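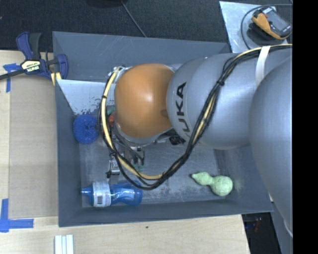 By Reiko Kuroda | Updated 5/4/21 | Filed under: Cleaning, Small Stuff

How to clean out a catch-all bin (and the stuff in it)

Quick one. You have a bin. A bottle on its side, a scrubbing pad, a toy, whatever else got dropped in. The floor of it is scuffed and there's dirt on the panel in the corner. Half an hour, start to finish, less if you don't stop to answer your phone.

What you need

Dish soap, warm water, two rags, an old toothbrush, baking soda. A towel to put things on. I use the Tutitz brush because it was in the drawer, any stiff one will do.

Step 1. Take everything out

All of it. Don't clean around things. Round blue pad, blue bottle, pale green gourd toy – out on the towel. Loose panels too, if yours has one leaning against the wall like mine. Dirt loves to sit behind those.

Step 2. Bottle first

Check the cap is tight. Wipe the outside with a damp rag, not a dripping one, or the label goes soft and starts to peel. You want to keep the label. Go around the neck and under the edge of the cap with the toothbrush. Stand it up to dry.

Step 3. The scrubbing pad

Mesh ones hold on to everything. Shake it over the trash, then soak in hot soapy water for ten minutes. Squeeze, rinse, squeeze again. If it still smells, toss it. Pads are cheap.

Step 4. The toy

Soap and a rag. Work from the narrow neck to the round end and get any seams with the toothbrush. If it has a hole or a squeaker keep it out of the water, just wipe. Dry it right away.

Step 5. The bin

Leave it clamped to the table while you scrub, much easier than chasing it around. Sloped walls are nice for this, everything runs down to the middle. Dry wipe first to get the grit out. Then baking soda and a little water, mixed to a paste, and small circles on the dark marks. Leave it five minutes. Wipe with the clean rag, twice.

Scuffs are not dirt. Some will lighten and some wont. I spent a whole evening on the ones in my old Semon tub last November and all I got was a sore wrist.

For the panel, same paste, both sides. Specks that don't move get the toothbrush.

Step 6. The table

Wipe the wood with a barely damp rag and dry it straight after. If you've got painter's tape down to mark where things go, go around it. When the tape starts lifting at the corners pull it up slow and put down new.

Step 7. Put back

Bin dry? Really dry, check the corners. Then bottle, pad, toy. Leave some space between the pad and the rest so teh air gets at it.

How often

Every couple weeks for me. More if the pad goes in wet, which it shouldn't.

Sandpaper, a few of you asked – no. It takes the marks off and leaves worse ones. If you really must, 2000 grit, wet, and try it on the underside first.

Next up: the Wengate shelf and what to do about sticky drawer liners.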